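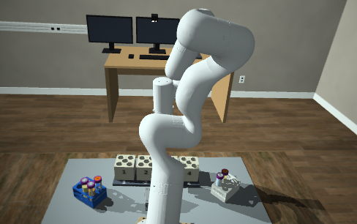
White robot arm over a gray work surface (computer rendering)

Migraine FAQ: the stuff you keep asking me

I get the same handful of emails every week, so I finally typed up my answers in one place. I'm Siiri Lahtinen, I've had migraines since I was 13, and I'm a patient and not a doctor. Please take anything serious to yours.

How do I know it's a migraine and not just a bad headache?
For me it's one side of my head, throbbing, and I can't stand light or the smell of coffee (and I love coffee!). Some people see zigzags or blank spots first. Plenty of people get no warning at all. Your doctor can usually sort it out by asking you questions, so go in with notes.

What should I write down?
Start time, end time, what you ate, how you slept, where you were in your cycle if you have one, and what you took for it. I've logged 791 days so far in a plain spiral notebook. My brother-in-law Kalevi Keskinen uses a spreadsheet with color coding and swears by it, but I can't look at a screen when my head is pounding.

Is the weather really a trigger?
I think so for me. Storm fronts are awful, and last February was the worst month in my whole notebook. My friend Tuulikki gets hers from skipped meals and couldn't care less about the weather. You really have to find your own pattern.

Do you take magnesium?
Yes, 400 mg at bedtime, after my doctor okayed it. It upset my stomach for the first week or two. Please ask first if you have kidney trouble or take other medicines.

What about caffeine?
Ugh. A small cup early in an attack sometimes helps me, but if I drink it every day and then stop, I pay for it. I try to keep it under 200 mg a day, and I have it at the same time on weekends too.

Can painkillers make it worse?
They can! Taking them too many days in a month can give you rebound headaches, and I spent one miserable spring finding that out. If you're reaching for the bottle more than a couple of days a week, bring it up at your next visit.

When should I get help right away?
A sudden headache that's the worst of your life, or one with a fever and stiff neck, weakness, confusion, trouble speaking, or after a hit to the head. Call 911 and don't wait to see if it passes.

Can I send you a question?
Sure, use the contact form. I'm slow, and slower still on bad days, but I do read them all.

Last updated Aug 2, 2022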